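Forum Rangement & Désencombrement > Petits objets, papiers, tiroirs

Sujet : Porte-cartes à pochettes et boîte à compartiments – vous faites comment ?

mirabelle_51
Bonsoir à tous, vite fait avant d'aller coucher les petits. J'ai repris le tiroir de l'entrée mercredi. Ceintures, cartes de fidélité, babioles, tout en vrac. J'ai sorti le casier orange à cases carrées, celui qui traînait au garage. Les trucs noirs roulés vont bien dedans, un par case, ça tient sans élastique. Reste toute la partie droite de libre et c'est là que je bloque. J'y mets quoi ?? Le tissu vert menthe à petits personnages je sais pas encore, sûrement chiffon à lunettes.

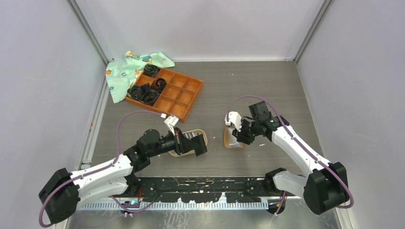
Re : Porte-cartes à pochettes et boîte à compartiments
tonton_bricole
Laisse du vide. Un casier plein à ras bord c'est un casier qu'on range plus au bout de deux mois. Perso chez moi 6 cases et jamais plus de la moitié occupée. Pour les trucs roulés : serre bien et pose-les sur la tranche, sinon ça se déroule.

Re : Re : Porte-cartes à pochettes
Lison.B
Pas d'accord avec tonton. Une case vide ça attire le bazar – tickets de caisse, piles, bouchons de stylo. Moi je remplis tout de suite et je mets une étiquette. Et mirabelle, tes cartes, elles sont où dans l'histoire ?

mirabelle_51
Les cartes c'est l'autre chantier ! J'ai un petit carnet jaune moutarde avec les pochettes plastique, bouton pression et languette. Très joli, les coutures sont nettes. Sauf que les pochettes glissent les unes sur les autres et que la couverture se décale quand je le laisse ouvert. Je l'ai posé à plat pour vous montrer. 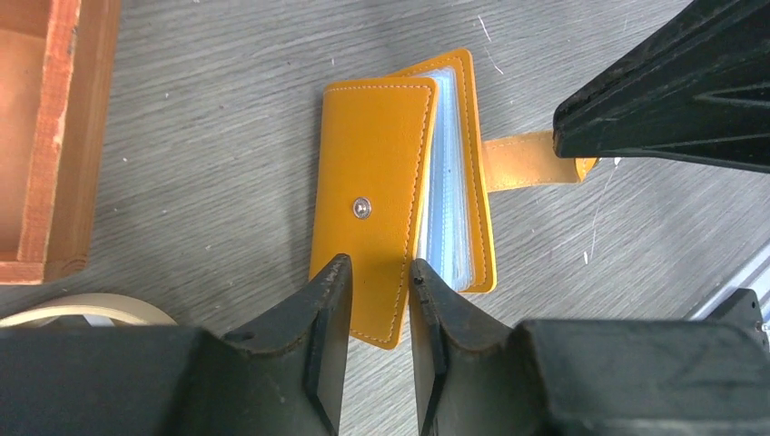

Du coup je me demande si je garde les pochettes ou si j'en enlève la moitié. J'ai la carte Medance, celle du magasin Tamura, la médiathèque, deux ou trois autres que je sors jamais. A la caisse je cherche pendant des plombes et les gens soufflent derrière.

Re : les pochettes
gribouille
Enlève. J'avais le même genre de truc, acheté chez Arkar, je l'avais bourré et la languette arrivait plus au bouton. Le pression a fini par s'arracher. J'en ai gardé 9 dedans et terminé.

Re : les pochettes
tonton_bricole
+1 gribouille. Et ça s'arrache TOUJOURS du même côté, faut appuyer avec le pouce derrière la couverture au lieu de tirer sur la languette.

Re : les pochettes
Lison.B
Mouais. Le mien est plein depuis des années et il ferme. Question de cuir, le simili bas de gamme craque au pli c'est tout. Par contre faut le ranger debout dans la case, pas à plat. Debout, côté pochettes vers toi, tu vois tout de suite si y a un truc qui dépasse.

mirabelle_51
Debout j'y avais pas pensé. Essayé à l'instant sur la table, languette rabattue par dessus. Ça fait une bande orange bien arrondie et l'intérieur gris bleu au milieu, c'est même plus joli comme ça je trouve.

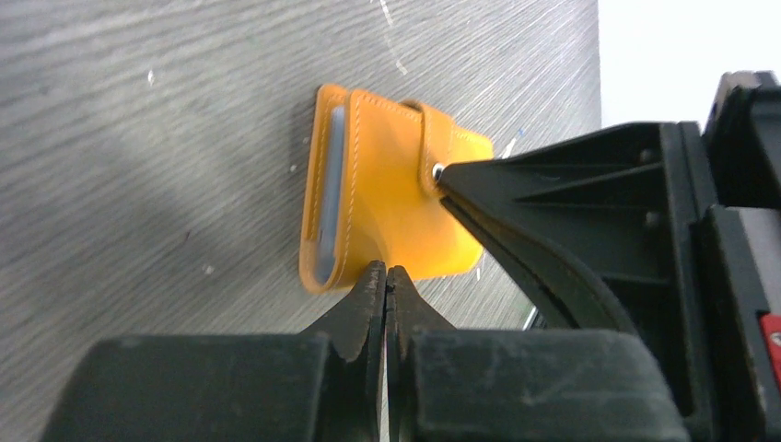
Re : debout ou à plat
papier_mache
J'arrive après tout le monde. Debout oui mais alors calé, sinon au premier coup de tiroir il tombe. Un bout de carton plié fait l'affaire. Le séparateur de chez Umov marche aussi mais je le trouve cher pour ce que c'est.

Re : debout ou à plat
gribouille
Cher et moche. Carton.

Re : debout ou à plat
Lison.B
Moi je l'aime bien le Umov, chacun ses gouts. Mirabelle, tu as trié les cartes finalement ?

mirabelle_51
En cours. Méthode du soir : j'ouvre la couverture à moitié, les pochettes s'étalent un peu toutes seules et je passe en revue une par une. Y a une feuille blanche vers le haut de la pile, je sais plus du tout pourquoi je l'ai mise là.

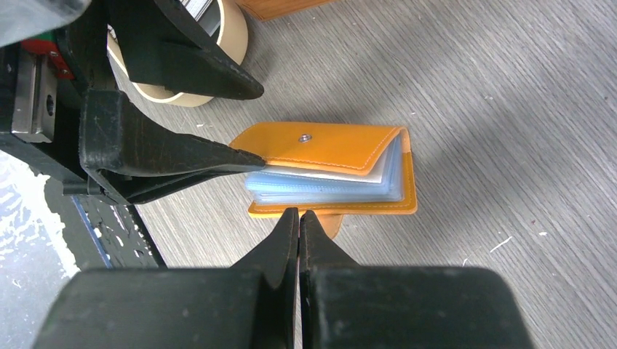 Pour l'instant j'ai fait un tas « portefeuille » et un tas « tiroir ». Les cartes de tous les jours restent sur moi, le reste va dans le carnet, et le carnet dans une case à droite. Tonton tu vas râler mais je remplis les cases finalement, enfin presque, j'en laisse 2 vides pour te faire plaisir.

Re : tri des cartes
tonton_bricole
Je râle pas, je prends date. On en reparle en octobre.

Re : tri des cartes
papier_mache
Si la feuille blanche c'est des codes ou des mots de passe, sors-la de là vite !

mirabelle_51
Ah mince, possible. Je vérifie demain, là je file. Merci à tous et bonne nuit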